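Subject: Re: Cell 3, wrist bracket and cable routing before the October runs
To: cell-maintenance list
From: Cell Support, Clidulside

Dear colleagues,

Thank you to the Tasteden group for the message below. As several sites have asked the same questions separately, I am replying to the full list. The original message is quoted in part, with replies after each point.

> We took over the two-arm cell from Osten last month. Before
> we start the October runs we would like to confirm how the
> wrist cabling should be dressed. The setup sheet we received
> shows the cable tied at every link, but one of our arms came
> with a free loop above the gripper and the other with a
> heavier cable on the outside. Which is correct?

Both may be correct. The setup sheet that came from Osten predates the current wrist bracket and should be withdrawn. The thin camera cable needs a free loop at the wrist so that the last joint can turn through its full range without pulling on the connector. Ties belong on the rigid links only. A tie placed across a joint will hold for a few days and then either cut into the jacket or work the plug out of its socket, usually in the middle of a run.

The heavier corrugated cable is to run on the outer side of the arm and down past the base. Leave enough slack for the arm to reach the far back corner of the table. Please check this by moving the arm by hand with the power off. If the cable goes tight before the arm reaches its limit, release the lowest tie and feed more cable upward from the base.

> Our wrist camera view has shifted. The fingers used to sit
> in the center of the picture at the bottom and now they lean
> to one side. We have not changed the software.

A shifted view with no software change almost always means that the printed bracket has moved on the wrist. Please do not correct it in the calibration file. Remove power from the arm, support the wrist with one hand, and check the bracket screws for play. The screws should be snug and no more. The bracket is plastic, and overtightening will crack it along the edge of the screw recess. Two brackets were lost this way at Clidulside during the summer.

Once the bracket is secure, bring the gripper low over the table edge and compare the wrist view with the view from the fixed camera. Both fingers should be visible at the bottom of the wrist view, with a gap between them, and the mounting rail should be recognizable behind them. The views we are working from on our own cell are as follows.
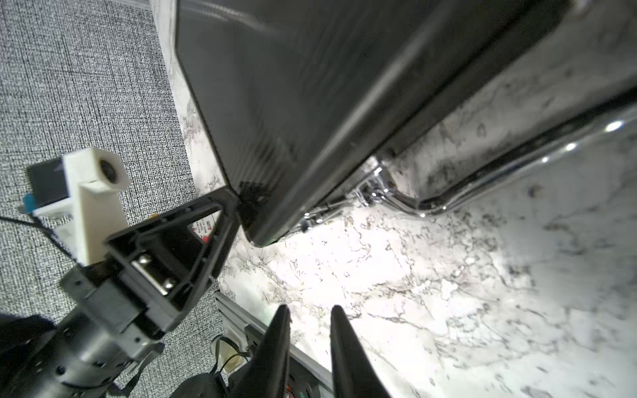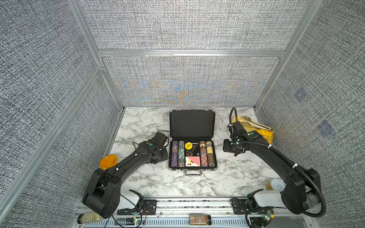

If your wrist view still leans after the bracket has been tightened, the camera block itself may be seated at an angle. Loosen it, press it fully into its seat, and tighten it again. Then repeat the comparison. Record the result in the cell log under "wrist, view check" so that the next shift knows which bracket was touched and when.

> Calibration is asking for 500 samples per arm. Is this still
> required after a bracket change? It takes us most of a
> morning.

Yes. A full calibration of 500 samples per arm is required whenever a bracket has been removed or replaced. If the bracket was only tightened and the view check is good, the short routine of 22 poses is sufficient. Please do not stop the long routine partway and keep the partial result. The software will accept it without a warning, and the error appears later as grasps that land to one side of the object.

Only the arm that was serviced needs to be calibrated again. The other arm should be parked and its motors disabled during the routine.

> Our left base rocks slightly when the arm is extended. The
> bolts look tight.

Please take the cell out of use until this is resolved. A rocking base will undo any calibration within the hour. The bolts can look tight while the base is standing on a burr or a chip of plastic caught between it and the rail. Lift the base off completely, wipe both faces clean, set it back square to the rail, and tighten the bolts alternately, a little at a time. While the base is off, inspect the leads to the small circuit board beside it. They are easily pinched when the base goes back down.

The green LED on the board confirms only that the board has power. It should not be read as a sign that the motors or the camera are connected. Error 828 on the console, which Tasteden also mentioned by telephone, is a communication timeout and in our experience follows from a half-seated plug at the base far more often than from a failed motor. Reseat the plug, cycle the power, and run the joint test before requesting a replacement part.

> Finally, is there a rule about what may stay on the table
> between sessions?

There is no rule for the tabletop itself beyond the task list for the day. For maintenance, however, we ask that the table and the mounting rail be cleared completely before anyone works on the bases or the cabling. Objects on the rail can roll against the wiring when a base is lifted. Items should go back into the bins afterward and be laid out again from the task list.

Two further matters for all sites:

Spare wrist brackets are now being printed at Clidulside only. Requests should state the arm (left or right) and the cell number. Please do not print from older files held locally. The hole spacing was changed, and the old part will appear to fit while sitting under strain. We can send 3 brackets to each site from the present batch.

The revised setup sheet, prepared jointly with the Tawfik project office, will replace the Osten sheet in the shared folder before the end of October. Until then this message may be used as the reference for cable routing and wrist checks. Sites that have already tied the wrist cable at the joint should cut those ties at the next scheduled stop and inspect the jacket for wear. A cable with visible damage to the jacket is to be replaced, and taping is not acceptable on a moving section.

Corrections and questions may be sent to the list. Please keep the cell number in the subject line.

Regards,

Cell Support
Clidulside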